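手持ちグリッパの指パッド、格子パターンと平滑の比較について

1: sanne_m
Plivarierの手持ちグリッパで指パッドを交換して比較中です。格子パターンと平滑の二種。把持は各100回、対象は樹脂ケースと布袋。樹脂ケースでは差が出ず、布袋では格子のほうが滑りが少ない。同じ傾向の人はいますか。

2: votden_user
押し付け力を揃えていますか。手で握る機構だと人によって力が変わるので、パッドの比較になっていない可能性があります。

3: sanne_m
>>2
揃えていません。トリガーのストロークだけ一定にしました。

4: Lawal
ストローク一定なら指の弾性で力はほぼ決まる。问題はむしろ摩耗。うちでは2,000回を超えたあたりで格子の角が丸くなり、平滑と区別がつかなくなった。

5: votden_user
>>4
「ほぼ決まる」には同意できません。湾曲した指は接触位置で剛性が変わります。先端と根元で同じストロークでも力は別物です。ロードセルを挟んで測るべき。

6: Lawal
>>5
測った。先端で挟む条件に限れば、ばらつきは無視できた。根元は測っていない。

7: votden_user
根元を測っていないなら一般化はできないでしょう。

8: efx
横からすみません。カメラの画角の話も混ぜていいですか。パッドを厚くすると指先が視野の内側に寄って、対象が隠れませんか。

9: Hanneke

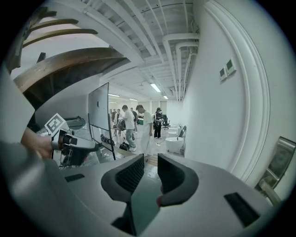

>>8
手元カメラの画角は、パッド厚より先に決めたほうがいいです。広角にすると指の根元まで入る代わりに、遠方の対象は小さくなります。視野を確認するときは、両指の内側の格子パッドが向かい合って見えて、その間に隙間が残っているかを基準にしています。指の外側の丸みは多少欠けても支障ありません。もう一台のグリッパに付けたマーカーも同じ視野に入れて見ますが、傾けたときの検出率は別に測る必要があります。

10: efx
>>9
隙間を基準にするのは分かりやすいです。マーカーの検出はどの程度でしたか。

11: Hanneke
456フレーム中、落ちたのは43フレーム。角度別の集計はまだです。

12: votden_user
照明条件も書いてください。蛍光灯だとシャッター速度によって縞が出ます。

13: sanne_m
話を戻すと、まず先端と根元でロードセルを挟んで測り直します。摩耗の件は11月に入ってから新品のパッドで始めます。

14: Lawal
>>13
対象は布袋だけでいい。樹脂では差が出ないはず。

15: votden_user
樹脂も残してください。差が出ない条件がないと測定系の確認ができません。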